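# Before we buy the second arm, let us budget for the tray

Every May our workshop must send its equipment list to the regional office, and every May the list has the same shape. One expensive thing is at the top, and the small things are at the bottom in a single line called "accessories". This year the expensive thing is a second robot arm for the computer refurbishing bench. I am in favour of it. But I would like to argue that our list is upside down, and that we will regret it if we sign it as it is.

I came to planning work from the repair side, so I look at a bench in a different way from my colleagues in finance. They see the arm. It has a price, a serial number and a depreciation schedule, so it is easy to discuss in a meeting. When Minoru Mizuno and I visited the supplier Narkadell last autumn, the whole presentation was on reach, payload and speed. We received one page for the rest. On that page was the word "fixture", without a number beside it.

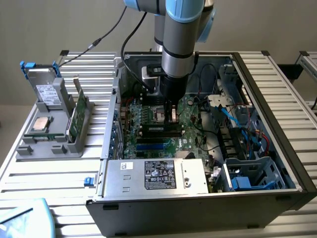
*The refurbishing bench: a Dell tower on its side, with the parts tray to its left.*

I ask the reader to think how much of this work depends on things which are not the arm. A hard drive must stand where the gripper can come to it. A processor needs a pocket of the right size. The table must be stiff, the cables must have a path, and the case must lie in the same place tomorrow as it did today. When we change from one model of tower to another, the arm does not care very much, but all the rest must be looked at again.

Our draft budget allows for two tray designs. Emiko Imai went through the storeroom list and found 16 different case models waiting, 972 machines in total. I do not say that each model requires its own tray. Many share the same sizes of drive and memory. But somebody has to measure them, draw the holders, print them, try them and correct them, and this person's hours appear nowhere in the plan. We treat it as a favour that the technicians will do between other jobs.

I have heard the opposite opinion, and I want to be fair to it. It says that fixtures are cheap, so they can be paid from the ordinary maintenance money when the need comes. It is true that the plastic is cheap. The waiting is not. With the first arm we lost 60 working days in the first year because a holder was too tight, or a board had nowhere to stand, and each small correction had to wait for approval from a budget which was made for light bulbs and floor mats. During these days the arm kept losing value on paper at the same speed as always. 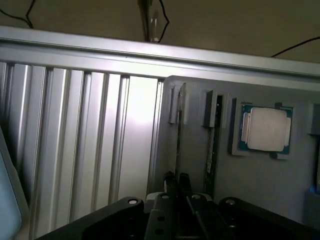
*Slot holders and the processor pocket on the fixture plate, from the gripper side.*

A plate like this one looks modest, and maybe this is the difficulty. No manager brings visitors to see it. Yet a few millimetres in one slot can decide if a circuit card can be picked up at all, and I would prefer to discuss those millimetres in May than in November.

There is also the question of fingers. The draft includes one gripper and one set of fingers for the new arm, with no spare. Dimia, who offered us the other quotation, listed a spare set and a service visit as separate lines. Some colleagues found this quotation "complicated" and gave it a lower mark. I found it the more honest of the two, because I could see what I would be paying for. A short quotation is pleasant to read, but the missing lines come back later as invoices.

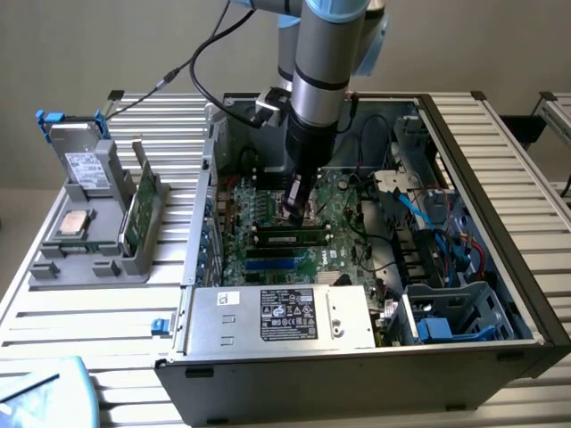 My proposal is simple, and I have already sent it to the Sekiguchi office, where the final numbers are decided. First, give the fixtures their own line, with a named person and hours beside it. Second, buy the spare fingers together with the arm. Third, put the delivery of the arm back by one quarter, so that the trays for the most common towers are ready and tried on the bench we already have. The old arm can test them very well, and it costs us nothing more to use it this way.

The third point is the unpopular one. There is a fear that money not spent this year will be taken away, and I understand this fear, as I have seen it happen at our Tistell branch. However, an order can be signed now with a later delivery date. Both suppliers confirmed to me that they accept this. What I cannot support is a new arm in its crate in the corridor while two technicians try to finish, in their lunch hour, the holders it needs before it can do its first job.

The list closes at the end of the month. Colleagues who disagree with my figures can write to me before then - I will gladly share the storeroom count.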